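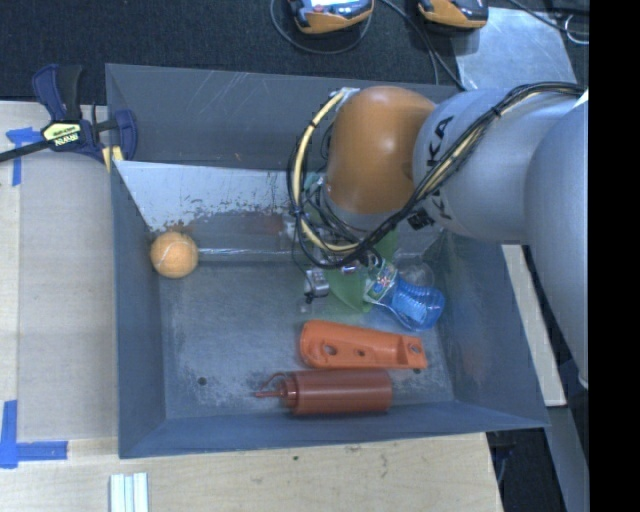
The robot arm reaches into the metal bin. An orange tennis ball waits in the corner.

How does a robot choose its hand?

Put your hand in your school bag without looking. You can find a pencil, a key or an apple, and you do not think much about it. Your fingers feel the shape and close in the right way. For a robot this is a difficult job, and the people who build robots spend many days on it.

The hand of a robot is called a gripper. Some grippers have two metal fingers which close like tongs. Other grippers have a suction cup, and it holds things with air, as when you suck a piece of paper against the end of a straw.

Which one is better? At Stulside, Venkatesh Rao and Bláthnaid Ní Mhurchú make a test to find out. They put different things in a bin, and the robot must take them out, one after another. Then they change the gripper and begin again with the same things.

Look at what is in the bin. A tennis ball is round, so it can roll away when a finger pushes it. The blue plastic bottle is clear, and clear things are hard for many robot cameras, for the light goes through them. The reddish-brown squeeze bottle has a thin pointed nozzle. Where would you hold it? The long orange part has holes in it. If a suction cup sits on top of a hole, the air comes in and the cup cannot hold.

The walls are also a problem! When a thing lies close to a wall, there is little room for a finger beside it. You can try this at home with a ball and a deep box. Use only your thumb and one finger, and put the ball in the corner.

Each gripper gets 100 tries. "One lucky try does not tell us much," says Bláthnaid. "I want to see the bad tries too, they teach me more." If the gripper drops a thing, this is written down as a miss. Venkatesh keeps the list on a program that he named Hukum, and after 30 misses he stops the test and looks for the reason.

Sometimes the reason is the gripper. Sometimes it is the camera, which saw the thing in a wrong place, and then a new hand will not help.

New words
Gripper: the hand of a robot.
Suction: holding a thing by taking air away.
Wrist: the joint which turns the hand.

We use cookies to remember your reading level. Accept all | Change settings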